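Hornodus Bin Picking Project
Progress report to Elusden, covering work up to 21/02/2019
Prepared by Pendo Rotich

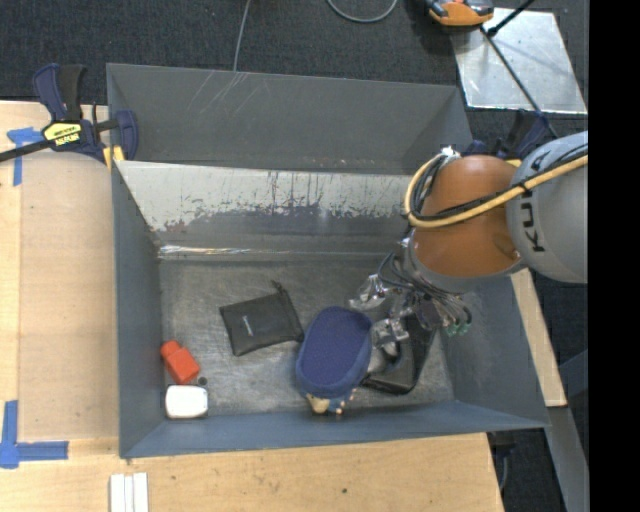
Mixed items in the gray bin, with the gripper at the navy padded item.

Summary

The main event this period was a fault in the wrist wiring, which stopped picking and cost us a good part of the test plan. The cause has been found and a fix is in place. One item of hardware is still on order. We are not asking for more money, but we are asking to move the second milestone, as set out at the end.

What happened

During a long run of picks the gripper opened without a command while the arm was lifting an item over the bin. The item fell back in and nothing was damaged. The arm carried on to the drop point, opened an already open gripper and logged the pick as good. Wenjie Yuan was at the desk and pressed the stop.

We reset and ran again. The same thing happened twice more before the end of the shift, both times with the wrist turned well over toward the near side of the bin. At that point Wafula Laizer took the cell out of service and put a tag on the controller. It stayed out of service until the repair was signed off.

Nobody was inside the marked area on any of the three occasions. No one was hurt.

Cause

Dennis Ondieki took the wrist cabling apart and found a break in one conductor of the gripper signal cable, close to a tie. The insulation looked fine from outside. The break opened and closed depending on how far the wrist was turned, so our bench checks, all done with the arm in its home position, had passed it every time.

When the signal dropped out, the gripper controller treated it as an open command. This is its default setting as delivered and we had never changed it. The cable would have failed sooner or later on any setup, but the default is our oversight and should have been picked up in the first risk review.

There was a second problem behind the first. The pick counter took its "good" result from the arm reaching the drop point, and did not ask the gripper whether it was holding anything. Of the 1,803 picks logged before the stop, we went back through the grip force records and found 157 marked good that had no load on the gripper at the drop point. Some of those will be ordinary slips. We can't separate them from the fault after the fact, so all of them have been moved to failed. The success figure in our last report was too high and should not be quoted. Angus Rakena is sending a corrected table separately.

What has been done

The broken cable has been replaced with a high-flex type, and the ties moved away from the point where it bends. The gripper now holds its last state on loss of signal and the arm stops where it is. We tested this by pulling the connector by hand with the arm in different positions, 40 times in all, and it stopped and held each time.

The counter now needs a load reading at the drop point before it will record a good pick. Wenjie has also added a slow wrist sweep to the start-up check, so that the cable is tested through its whole range of movement -- it adds a couple of minutes to the start of each shift.

We looked at whether the bin had played any part. It had not. The clamp on the rim was tight and the bin was still on its tape marks.

Still open

The replacement cable came from the spares box and we have none left. Two more are on order from Owino, along with a strain relief bracket for the wrist. Until the bracket arrives we are limiting wrist rotation in software, and this keeps the gripper out of one corner of the bin. Items that end up there are recorded as not attempted.

Soft items are still the weakest group, pouches and padded things especially. The fault has muddied the numbers here more than anywhere else, and I would rather not give a rate until we have a clean set. Hard blocks are picking well when they lie apart and less well when they are close together.

The Zivov camera mount has not been started. Dennis was due to do it and has been on the repair.

Next period

We will begin with a clean run of 300 picks on the present item set, with the rotation limit on. If that goes through without a loss of signal, we will fit the bracket, lift the limit and repeat the run. Wafula will inspect the wrist cabling by hand at the end of every shift until both runs are complete.

We ask that the second milestone be moved to the end of August. The first milestone report will be reissued with the corrected figures. Please let Angus know if Elusden needs the raw grip force records as well, as they are large and will have to be sent on a drive.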